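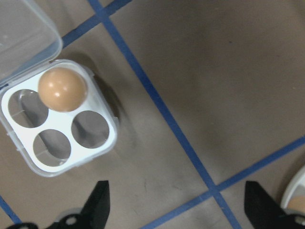
Egg Month is back at the Guthrie Street kitchen!

We say it every November, but this is our favorite stretch of the cooking calendar. The ovens are on, the windows steam up, and people who swore they couldn't poach an egg walk home having done it twice. Last year we went through roughly 300 eggs and the smell of butter stayed in the curtains until New Year (no complaints from us).

We start with the soft-boiled egg, and yes, that gets a whole evening. Straight from the fridge or not, big pan or small, lid on or off — everybody has a rule from their grandmother, and we want to hear all of them. Then it's omelets, then baked eggs with spinach and cream, and we finish with the Livasby custard tart, which has a wobble you have to see to believe.

New this time is a pickling night. Beets, mustard seed, a little brown sugar, and two weeks of patience at the back of your fridge. They are so good on rye bread!

Classes start at 6:30 p.m. and run two hours. Bring an apron and a container with a lid for leftovers. Sign-up sheets are by the front door, and the custard night fills up first — so if that's the one you want, put your name down early. Vegetarians are well looked after all month. If you can't eat dairy, write it next to your name and we'll set aside oil and oat milk for you.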